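Section 5. Setting up the brush rack

Applies to the Alico hanging rack as supplied in the Wasness calligraphy set. Revised Jan 6, 2026.

5.1 Positioning

1. Clear the back of the table and wipe the surface with a dry cloth.

2. Stand the rack upright with the crossbar parallel to the wall. Leave a gap of 15 mm between the rack and the wall so that air can pass behind the brushes.

3. Press lightly on each end of the crossbar. If the rack rocks, place a felt pad under the high foot. Do not trim the feet.

4. Unroll the practice sheet in front of the rack. The front foot may rest on the edge of the sheet and will hold it in place.

CAUTION: Lift the rack by the two posts. The carved ends of the crossbar are not handles and may snap at the neck.

5.2 Hanging the brushes

1. Hold the brush by the handle and pass the loop over the peg. Let go only when the loop is seated.

2. Hang the brushes from the middle pegs first and work outwards. Leave enough room between neighbours that the tips cannot touch.

3. Check that each brush hangs straight and that its tip is clear of the table.

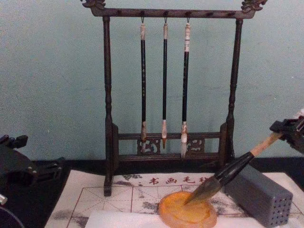 Rantala writes that the thickest brush should go on an end peg, because the longer bristles drip on whatever is next to them, and that a brush hung in front of the carved panel should be rinsed twice, as ink is hard to get out of the cut-outs.

Either order is acceptable, provided the load is balanced. The crossbar is rated for up to 37 g per peg.

NOTE: Replacement loops are sold by Brelodden in packs of five. Fit them with the seam facing the handle.

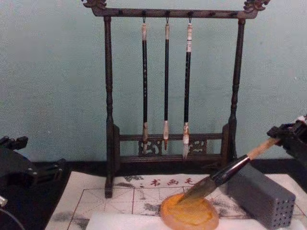
4. After washing, squeeze the bristles to a point with clean paper and return the brush to its peg, tip down. Do not replace the travel cap until the bristles are dry.

5. Dust the carving with a soft, dry brush kept for that purpose. Do not use spray polish near hanging brushes.

5.3 Storage

Remove all brushes before moving the rack. If it will not be used for more than two weeks, wrap the posts and crossbar in tissue and store the rack upright, away from radiators and direct sun. Check the pegs for movement before putting the rack back into use.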